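About Jistby

Hi, and thanks for stopping by! I'm Takumi Sakai, and I run Jistby, a small outfit that sets up robot arms on lab benches for people who have better things to do than move glass tubes from one hole to another all day. If your lab has a rack, a tray or a cart full of small fragile things that need picking up and putting down, you're our kind of people.

We work out of the old Nadholm mill, which went up in 1807 and has the drafty windows to prove it. I rented the top floor back when the company was me, one desk and a very loud space heater. My first paying customer was Prindine, a water testing lab across the river, and they're still with us. They had two technicians spending most of every morning loading racks by hand, and I told them I could get an arm to do it by the end of May. I was off by a few weeks (sorry again, everyone).

What we sell is a kit called Kudo. You get the arm setup, the gripper and fingers matched to your glassware, the programs for your racks, and me or one of my colleagues on site for 2 days to get it going. After that we check in by phone, and you can call us whenever something acts up. We don't build the arms ourselves – there are great ones out there already, and I'd much sooner spend our time on the part that touches your samples.

And that part takes a lot of time! A test tube is thin and slick and see-through, and so is a clear rack, so there's plenty to get wrong. Fingers that close a hair too high will tip a tube over, and fingers that come in at a bad angle bump into the rack. We've written 43 rack programs so far, and I still get a kick out of each new one. Send us your rack and a few of your tubes, and we'll work out the moves at our place before we ever show up at yours. The mailing address is on the contact page, and please wrap the glass well.

People ask what it costs. The answer depends on how many kinds of racks you use, so we'll give you a written quote first, with the visit included. Small labs often start by renting Kudo for a while, and that's fine with us. We've done nearly 436 site visits and quite a few of them began as rentals. If you decide it's not a good fit, you send it back and we stay friends.

Want to see it in person? Come by Nadholm, the coffee is decent and the stairs are steep. Call first so I can put a rack out for you.

Clear racks and the arm, on our bench at the mill:

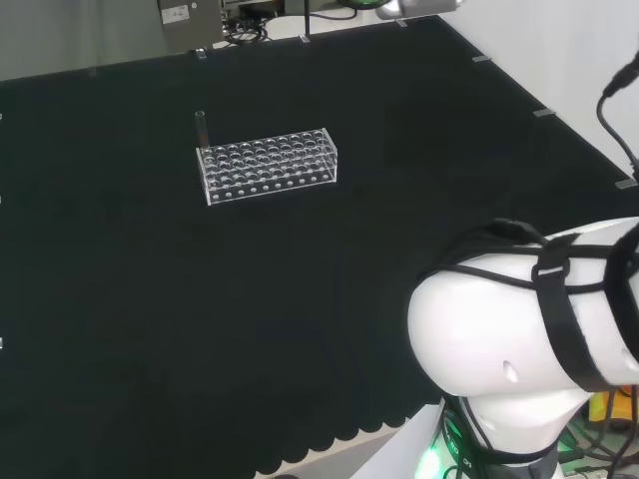
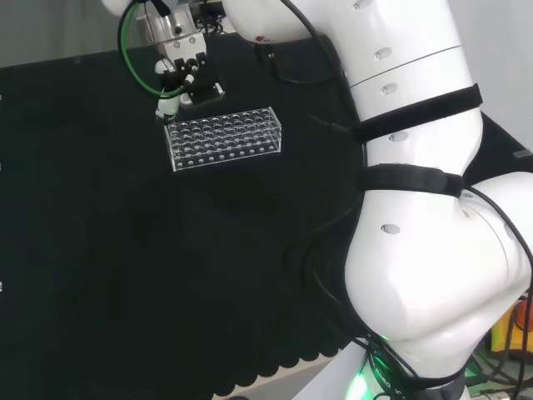
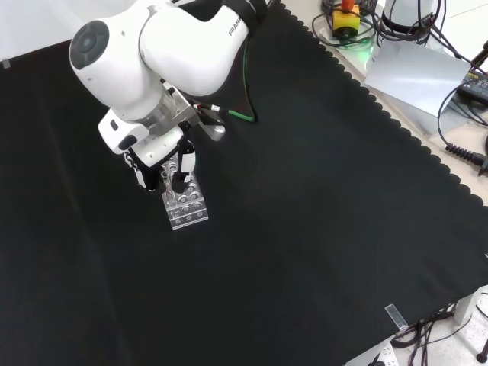
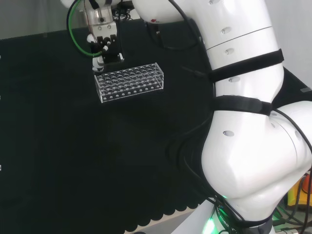
Written by Takumi Sakai, founder, Jistby
Page last updated August 6, 2021

One more thing, for anybody sending us glassware: please put your name and the lab's name inside the box as well as on the label. We have a shelf of very nice tubes up here and I'd love to get them home – if you think some might be yours, drop me a line and tell me what size they are.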